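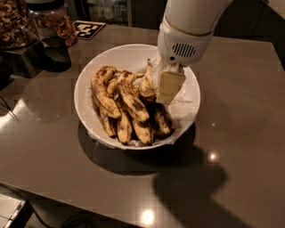
How often do the gripper pads need to be changed? Every 500 cycles on soft items, or sooner if the pad face has gone shiny or one edge is lifting.

That number is ours, from the log, the Praton manual only says "inspect regularly". The rest of this report is how we got to it and how the cell is looked after now. Submitted 28 March 2022, Lellex lab course, maintenance project.

1. The cell

One Praton arm, one gripper, one table, one marker card lying flat on the table. The control program is Datovik, runs on the bench laptop. Task for the term was handling soft food without bruising it: bananas in a bowl lined with paper towel, later other fruit. Bananas are a good test because they show damage, and old ones are worse than fresh ones since the peel gives way under almost nothing.

We were not graded on the picking. We were graded on keeping the thing running, so this report is mostly pads, cables and calibration.

2. State at the start

Not great. Pads were worn on the inner face, with a dried film from whatever the last group handled. Vent slots on the gripper housing had dust in them. Nobody had written down when the last calibration was done. The arm hit its target on the left of the table and missed toward the right, and it got worse the further it reached.

3. Pads

Pads come off with 2 screws each. Steps as we do them now:

Park the arm, power off at the wall.
Support the pad with one hand, take the screws out, put them in the tray. Not on the table.
Wipe the seat with a damp cloth, then a dry one.
New pad on, screws finger tight, close the gripper by hand and check the faces meet along the whole length.
Tighten. Check again – the second screw tends to pull the pad crooked.
Write the cycle count in the log.

We first tried to run a set until it failed. It lasted 738 cycles, then dropped fruit three times in a row. Going back through the log, the first slips had started well before that and we had put them down to bad grasp positions. So 500, with a margin. We only ran one set to failure so this is one data point, would be better with more.

Cleaning between runs is just warm water and a cloth. We used alcohol wipes in the beginning and the surface went slick, stopped that.

4. Force setting

Gripper force in Datovik goes in steps. The default was far too strong for ripe fruit. We ended on step 6. New pads grip better than old ones at the same step, so after a pad change re-check with a soft banana before doing anything else. We forgot this once and had to clean the seat all over again.

Also the approach height. If the pad goes in too low it catches the paper towel and drags the whole lining along. Raised the lowest point a little in the settings, that mostly fixed it. Mostly.

5. Calibration

The miss on the right side was the marker card. It had been moved and the program still had the old position. Re-taught the position, ran the check routine, error went away on the near half of the table and got small on the far half. The remaining bit is probably the mount bolts, see below.

Things that upset the calibration:
 - somebody wiping the table and shifting the card
 - glare, the tabletop is glossy and a lamp from the wrong side gives bright spots right where the camera is looking
 - a card that has curled at the corners

Card should be taped down. We asked for a printed one on a stiff plate from Gezer, it hasnt arrived.

6. Cables and housing

Cables on the floor should be routed behind the table, not in front. One connector at the base was loose, which explains the two random stops in the first runs. Reseated it and no stops after. Vents brushed out with a dry paintbrush, arm powered off. Don't use compressed air there, it pushes the dust inside.

7. Not done

Mount bolts not checked with a torque wrench, we couldn't get one. Spare pads: one set left in the drawer. The log is still on paper and should be moved into Datovik, there is a notes field for it. If the next group starts in July they will need to redo the calibration anyway, and please do it before teh first pad change and not after, otherwise you can't tell which one caused the offset.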